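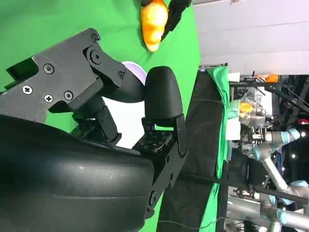
Merkside to replace aging water main along Jarum Street

Work to replace the water main under Jarum Street in Merkside will begin in November and is expected to last 11 weeks, the town's water department said. The job covers the stretch between the Didville road junction and the old rail bridge, and 257 homes and businesses are connected to the section being replaced.

The existing cast iron pipe has broken six times in two years. The worst break, last winter, left the lower end of the street without water for most of a day and closed the bakery and the dental office until the following morning. Crews patched the pipe each time, but the department said repairs were becoming harder as the metal around the old joints wore thin.

"We can fix a break in a few hours, but then it goes again 50 yards up the hill," said Renato Carrasco, the department's field supervisor. "The pipe has reached the end of its life and we would like to stop digging up the same street."

The new main will be plastic and slightly wider than the old one. It will be laid along the north side of the street, a few feet from the existing pipe, so that most customers can stay on the old supply until the new line has been tested. Each property will then be switched over in turn. The department expects the switch to take less than a morning for each group of houses and says residents will get a printed notice on their door at least two days ahead.

Jarum Street will stay open to traffic in one direction, toward the town center, while the trench is open. Drivers heading for Didville will be sent along Orchard Road and Mill Lane. Parking on the north side will be suspended one block at a time. Crews will work from 7 a.m. to late afternoon, and steel plates will cover the trench overnight.

The Didville bus will follow the detour for the whole period. The stops outside the pharmacy and at the rail bridge will be out of use, and a temporary stop will be set up on Orchard Road near the post office. School buses will keep their usual times but will pick up on the corner of Mill Lane.

Trash and recycling trucks will come earlier than normal on affected blocks. Residents are asked to put their bins out the night before and to leave them on the south sidewalk, where the trucks can reach them.

Business owners on the street were told about the plan at an open meeting at the public library. Bianka Rácz runs Gál, a hardware and paint store halfway up the hill, and said she had mixed feelings about the timing.

"November and December are busy for us, and people like to park outside and carry things straight to the car," she said. "But I had water in my basement after the last break. I would take a slow month over another one of those."

Rácz said she had asked for a loading space to be kept open near her door and had been told that one would be marked out on the south side. The department confirmed that loading spaces will be provided on each block – trucks will be able to use them for up to half an hour – and that sidewalks will remain open on at least one side at all times.

Some residents at the meeting asked why the work could not wait until spring. Carrasco said the pipe was most likely to break in the coldest part of the year, when the ground freezes and shifts, and that the lower end of the street would be connected first for that reason. If the ground freezes hard before the trench is finished, the crew will move to the service lines and come back to the main later. That could add roughly a week to the schedule.

Customers may notice cloudy water for a short time after their property is switched to the new main. The department advises running the cold kitchen tap until the water is clear and holding off on laundry until then. Anyone whose water is still discolored the next day should call the office. Households with a medical need for a constant water supply are asked to call before the work starts so that bottled water can be delivered.

The line from the street main to the property boundary will be replaced at no charge. The part of the line between the boundary and the house belongs to the owner. Owners who want that part renewed at the same time can arrange it with a licensed plumber, and the department will leave the trench open at their connection if it is told a week ahead.

The street will get a temporary surface when the pipe work ends. Full repaving, including new crosswalks at the pharmacy and the library, will follow once the weather is warm enough for asphalt. A map of the detour is on display at the library and at the water department's front desk.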